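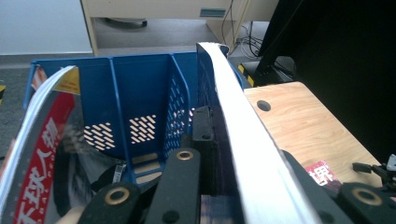

Balomham Library Service Opens Periodicals Archive to the Public

The Balomham Library Service will open its collection of local periodicals to all readers this September, following the transfer of 2,182 issues from the former Matheson Reading Room to the central branch on Dumden Street. The collection includes parish newsletters, trade bulletins, gardening society journals, school magazines and a long run of the weekly paper that served the town's mill district.

Until now, the periodicals could be consulted only by written request, and readers were often asked to wait several weeks for an appointment. Under the new arrangement, any person holding a library card may ask for an issue at the second-floor desk and read it on the same visit. Visitors without a card may register at the front entrance with proof of address.

"These papers record how people in Balomham worked, shopped, argued and celebrated," said Morven Guthrie, head of collections. "Many of them were printed in small numbers and were never kept anywhere else. The service has a duty to look after them, and it has an equal duty to let people read them."

The collection covers 215 separate titles. Some ran for decades, while others closed after a single issue. Among the more frequently requested are the Prallirine Works Bulletin, which was issued to employees of the Prallirine dye works and their families, and the Dumden Allotment Record, which printed planting advice, prize lists and a lively letters page. Staff have also identified several titles that were missing from the regional union list, and details of these have been sent to the editors for inclusion in the next edition.

Recent issues, including current community newsletters, will be kept on open shelves and in desk files where readers may browse them freely. Older material will remain in closed storage and will be brought to the reading tables by staff. Bound volumes may be requested in advance by telephone or at any branch. Requests received before noon will be filled the same afternoon, and those received later will be ready when the reading room opens on the next working day.

A printed catalog is available at the desk, arranged by title and by district. An online version can be searched from the library's website, although subject entries are not yet complete. At present, 497 issues have been indexed by article, with priority given to titles that family historians ask for most often. Indexing of the remaining issues will continue through the winter.

Ross Rankin, who manages the reading room, said the change would be of particular value to schools. "Teachers have asked us for years for material that deals with streets their students know," he said. "A page of grocery advertisements from the mill district can support a full lesson. We will be pleased to set aside suitable issues for any class that gives us notice."

School groups should book at least one week before their visit. Each group will be given the use of the small meeting room next to the reading area, and a member of staff will be present to explain how older paper should be handled. There is no charge for school visits.

Readers are asked to observe the conditions of use posted in the reading room. Pencils only may be used at the tables. Food and drink are not permitted, and bags must be left in the lockers beside the elevator. No more than 3 issues may be requested at one time. Photographs may be taken for private study, provided that flash is not used. Copies for publication require written permission, and the form may be obtained from the collections office.

The service has also confirmed that it will accept donations of local periodicals to fill gaps in the collection. Residents who hold issues of the Prallirine Works Bulletin from its early years are especially encouraged to make contact. Items should not be left at branch counters. A list of missing issues is posted beside the reading room desk and will be updated each month. Donors who prefer to keep their originals may lend them for copying, and the library will provide a receipt for each item.

The Matheson Reading Room building has been returned to the town and will be used as office space. The branch's general lending stock has been divided between the central branch and the Dumden Park branch, and holds placed before the transfer remain valid. Patrons who had chosen Matheson as their pickup location have been moved to the central branch and may change this at any service desk.

The periodicals reading room will be open from 10 a.m. to 5 p.m. on weekdays, with the last request taken at 4:15 p.m. Questions about the collection may be directed to the collections office at the central branch.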